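The House Rules at Lomstead

Divya Rodrigues keeps the rules for her robots on a single sheet of paper, taped up beside the door of the server repair shop at Lomstead, and she'll cheerfully tell you that it used to be much longer. The first version had 50 rules. It was written over one hot July by Divya and her colleague Remo Sutter, and I gather that hardly a soul on the floor got past the first page!

The sheet now has 25, and people know them (more or less) by heart. A person says out loud that they're reaching in, and waits for an answer. Any change to grip force gets written down with a name next to it. Every arm runs its first pass of the day at 30 percent speed, even when the bench is backed up and everybody would dearly love it to hurry.

Remo is fondest of rule 2, which says that a board has to be clear of loose cables before a gripper goes anywhere near the memory slots. "You're working between the socket and the slots, with little parts all over," he told me over a very good cup of coffee. "I want people to look first, and then look again."
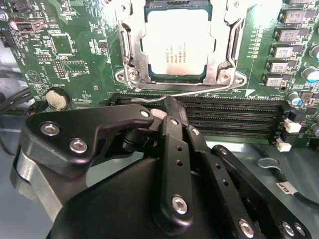
When the rules change

Anyone can propose a new rule, but it goes on trial for a month before it earns a spot on the sheet, and an old one usually has to come off to make room. Lina Khalaf, who joined from Kellix last year, has already had one accepted. It asks whoever finishes a shift to park the arm and stay with it until the next person has arrived and said hello.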